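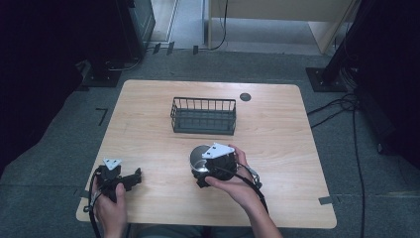
Racial Covenants in Lurnton Property Records: Frequently Asked Questions

By Lungile Mofokeng
Last updated: November

What is a racial covenant?

A racial covenant is a clause in a deed or a subdivision plan that barred people of certain races from buying, renting or living in a property. In Lurnton the wording usually names Black residents, and in some deeds it names Jewish or Asian residents as well. Many of the clauses made an exception for servants who lived in the house where they worked.

Are these clauses still enforceable?

No. Courts in the United States can't enforce them, and federal fair housing law makes it illegal to refuse a sale or rental on the basis of race. The words stayed in the records because each new deed tended to refer back to the earlier ones.

What is the Mokoena Deed Project?

We are a local history project that reads old deeds from Lurnton and Trilville and puts the ones with racial covenants on a public map. So far we have read 3000 deeds. The project doesn't belong to the county, and we can't change a county record for you.

Which neighborhoods are covered?

The map includes the older streets on the north side of Lurnton and the part of Trilville between the rail line and the river. We have started on the Cadulon subdivision, but only two of its deed books have been read. If a street in Cadulon shows nothing on the map, please take that to mean we haven't finished there.

How do I find out if my house had one?

Search for your address on the map first. If it isn't listed, look at the title documents from when you bought the house. The covenant is often in a separate paper called a declaration of restrictions, which covered a whole block or subdivision at once. Your own deed may only say "subject to restrictions of record," followed by a book and page number. Take that number to the county recorder's office and ask for the page.
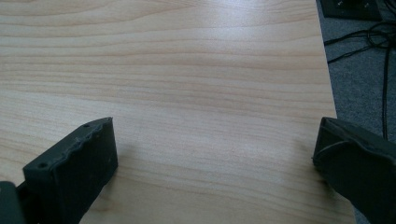 Older books at the recorder's office are on microfilm and the index is by the names of buyer and seller. It helps to know who owned the property when the subdivision was laid out. If you only have an address, ask the clerk for the plat, and work forward from the developer's name.

I found one in my deed. What should I do?

You don't have to do anything. The clause has no legal force and doesn't affect your ownership. Some owners want a formal statement on record that they reject it. Rules on this differ from state to state, and the recorder's office can tell you which form it accepts and whether there is a fee.

Does filing that form erase the original page?

In most places, no. The usual result is a new document attached to the chain of title saying the restriction is void. The old page stays where it was. We prefer this. People who lost the chance to live on a street should be able to show what kept them out, and that gets harder if the page is gone.

Did covenants matter if people ignored them?

Some owners did ignore them. There were also owners who took neighbors to court, and real estate agents who wouldn't show a house on a restricted street in the first place. Riaan Mokgethi has been collecting interviews with families who tried to buy in north Lurnton, and several remember being told that a house had just been sold when the sign was still up weeks later. Those refusals left no paperwork at all. The map can show where the written rule was, but it can't show every family that was turned away.

The effects outlasted the clauses. A family that couldn't buy a house then had no house to borrow against or pass on to its children.

Will being on the map lower my property value?

We have not heard of this happening here. The clauses are already public, and a buyer's title company will often come across them anyway.

Do you publish the names of the people who signed?

The scanned deeds show the names of the original parties. We don't list current owners. Interviews are published only with the speaker's written permission, and a speaker can ask us to take one down later.

Can a teacher use this material?

Yes, free of charge. There are two reading packets, one for middle school and one for high school. The high school packet quotes the deeds in full, including offensive terms, so please read it before handing it out.

I think you have my street wrong. How do I report it?

Send us the address along with the book and page number if you have it. Street names in Trilville changed when the town limits moved, and most of our errors come from that. Corrections go on the map after two readers have checked the page.

Comments

Denise P.
My parents rented in Trilville for years and never understood why nothing came up across the tracks. Found the block on your map last night. I wish my mother had seen it.

hal_on_grant
Is the servants exception in all of them? Mine doesn't have it.

Lungile Mofokeng
No, it depends on the developer. The earliest plans leave it out.

T. Arden
Title company told me "restrictions of record" was nothing to worry about and wouldn't pull the page. Went to the recorder and had a copy the same morning.

We use cookies to remember your map settings and to count visits. By continuing to use this site you agree to our cookie policy. Accept | Manage settings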